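Iltcombe workshop book, prop bench
Tuesday, July

8:40. Opened the produce bin. Regretted it. One of the bought plums had gone over the weekend and had shared the experience with everything underneath. Bin out to the sink, hot water, dish soap, lid off to dry on the windowsill. New rule, same as the old rule: bought fruit goes in the fridge on Friday, pretend fruit goes in the bin. The lid already says this in marker. I have gone over the marker again so it is darker.

Fridge inventory while the bin dried: mandarins fine, tomatoes fine, small oranges fine except for one with a soft patch, which I ate around. Lemons should be retired. They are now mostly a smell.

Ledesma delivery came at 9:15. Receipt is number 466, taped inside the back cover with the others. They sent vine tomatoes again. We want them loose and round, close to one size, no stalk, and I have said so on the order form in the box marked "notes," which I am starting to think is decorative. Pulled them off the vine by hand. The stalks leave a little star that dries out and drops bits all over the cloth, so each one gets picked clean and wiped before it goes near the table. Hywel Wogan says he can't tell the difference. Hywel also left the lemons in since June.

Tablecloth. Finally swapped the gray one. The gray was wipeable but had a fold down the middle that would not come out, and every round thing we owned ended up lying in it like a gutter. Tried weights overnight, tried the hair dryer, tried it upside down, which gave us a ridge. It has been cut up for drawer liners.

The replacement is the white vinyl with fruit and vegetables printed on it, from the Altunov roll. I was against this. My argument was that putting fruit on pictures of fruit is asking for confusion, and I was told that this was the idea. Having lived with it for a morning I will admit:
- it lies flat
- it wipes clean with one pass, tomato included
- the strawberries are large enough to be useful as parking spots ("put it on the strawberry" is an instruction people follow, unlike anything I have ever done with tape)
Against: you do lose small things on it for a second. I reached for a printed leaf at one point, thinking it was one of my stalk bits. Witnessed by Hywel, who has promised to bring it up forever.

Cut it with 10 inches of drop at the front and a bit less at the back where it catches on the radiator. Clips from the Vendon box at the corners. Do not use the black binder clips, they mark the vinyl.

Trays. The red one with the white inside is now the standard tray for table 2. It is shallow enough that you can get at things lying along the rim, and the white inside shows juice right away, so you find out about a split tomato before you have leaned in it. The deep blue tray goes back to being where the scissors live.

Blocks. The tan porous ones have been through a lot of hands and I still don't have a good name for them. The shelf label says WOOD?, with the question mark, in writing that predates me. They shed a little if you rub them together, so I brushed them off outside before they went in with the fruit. The cylindrical one will not stay standing and I have stopped trying, it can lie down. The white porous piece is in the same box and gets the same treatment. Keep all of them dry. Wet ones go dark and take a day to come back, and then someone asks why we have two colors.

11:30. First layout for table 2. Everything went in the tray in neat rows and looked like a shop counter run by a very anxious person. Tipped it out, tried again with less help from me. Things that worked second time around: tray set at an angle, the orange at the back, the plums well away from each other, blocks wherever they settled. Purple plum wants to be near the front or it gets lost. The green plum can look after itself.

Weighed the tray loaded, for the shelf card: 2,197 g. That was before lunch with both tomatoes in it, so don't use the number for anything clever.

Lunch, 35 minutes. Washed hands before and after, tomato gets everywhere.

1:50. Table 2 again, tomatoes out of the tray this time. They looked cramped in with the blocks, and a tomato resting on a porous corner gets a dent that never leaves. Better on the cloth. Second tomato and the mandarin went on the strawberry on the right, mandarin tucked in behind. Keeping this as the layout until somebody complains.

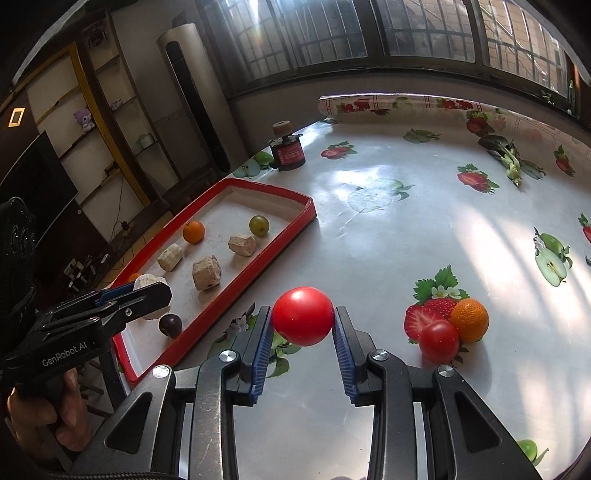 Table 2, afternoon layout. Tomato between the blue pads, spare tomato and mandarin on the strawberry, red tray at left.

Wiped down at 3:20 with the mild spray. The print doesn't lift, I rubbed hard at a corner to be sure. There was a faint pink ring by the radiator side that I took for tomato and scrubbed at for a while before working out that it was part of the design.

To do:
Order form to Ledesma again. LOOSE, capitals this time.
Lemons out. Hywel.
Second red tray if the store still has them, same depth. Don't come back with the oval one.
Lid for the block box, the cardboard flap has given up.
Ask whether we need the green plum in every layout, it is the only one of its kind we have left and I keep finding it in people's pockets.
Bin is dry. Pretend fruit back in. Lid on.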